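Stuvirholm software sync, Saturday session, my notes

I'm typing these up from my own scribbles again, so if I've put words in your mouth just fix them on the page and leave your initials. We started a bit after ten and I forgot to write down when we stopped. Call was on speaker for the Liltutmont folks.

Carried over from last time: the logging change is in. Every run now writes the planner version into the header, which we should have been doing since spring. The old runs stay as they are. I'm not going back through them by hand and I said so!

Perception. Most of the morning went here. Quick recap for those who missed it: the new segmenter (Grumo, the branch, not the old tool of the same name) does great under the plain white lights and falls over when the lighting is mixed. I ran it on 187 frames from the evening set and 40 of them came back with at least one mask that was just wrong, usually a reflection on the tabletop counted as an object, or one object split in two where the color of the light changes. I had one up on the screen for most of the discussion because it has pretty much everything we complain about: a glossy top, warm light from one side and that hard blue from the other, a see-through bin with stuff in it, and a shiny bottle.

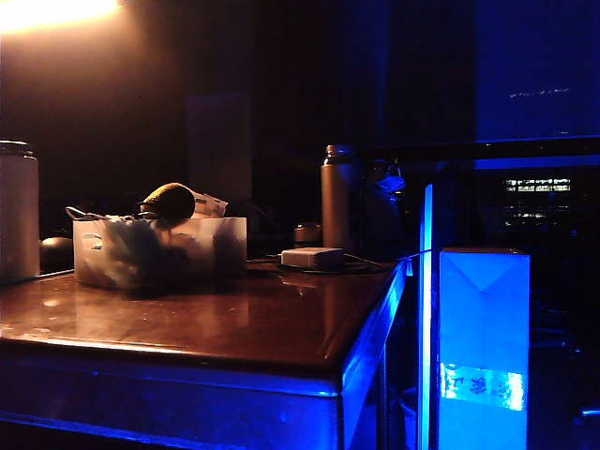 Fiifi Lamptey thought we were blaming the segmenter for something that belongs to the depth side. His point was that glossy surfaces give us holes in the depth, the hole filler papers over them, and by the time the masks are made there's a fake bump for the network to grab onto. He'd like to see the same frames run on color alone before anyone retrains anything. I went in wanting more training data and came out mostly agreeing with him, though I still think the blue light is its own problem. We went back and forth on white balance for a while (too long, my fault) and agreed that fixing it per frame is a bad idea because the masks would flicker from one frame to the next.

On see-through bins, we settled on something modest. The planner will treat the whole bin as one solid box until we have a label for what's inside, so nothing gets planned through the walls. Picks from inside a bin need a separate request from the operator. It's clunky, I know, but I'd much rather have clunky than a gripper that thinks frosted plastic is air.

Cables came up too. We have no class for them at all. A thin black cable lying across a table gets merged into whatever is next to it, or dropped. Liltutmont asked for a keep-out strip drawn by hand for now. Fine by me, as long as it's saved with the workspace file and not in somebody's home folder.

Planning. Antwi (the replanner) still stalls when the target moves during the approach. The timeout is 2 seconds, and everyone agreed that's too long to sit there doing nothing. We talked about going shorter, but the fallback pose isn't safe from every starting point, so that gets fixed first. I've got a half-written check for it on my laptop and I'll push it even if it's ugly.

Tooling. The replay viewer now steps backward! Small cheer for that. It still opens the depth and color windows on top of each other, which drives me nuts. There are nine open tickets on the viewer and we closed none of them today.

To do:
Fiifi: color-only run on the evening frames, same settings otherwise.
Me: fallback pose check, then the shorter timeout.
Me again: write up the solid-box rule for bins so the operators hear it from us first.
Liltutmont: send over a sample keep-out strip in whatever format they've got.
Unclaimed: viewer windows. Please, someone.

Not decided: whether Grumo gets merged before November. I said yes if the color-only numbers look decent, Fiifi said wait, and we left it there. It goes first on the list next time, before the logging stuff.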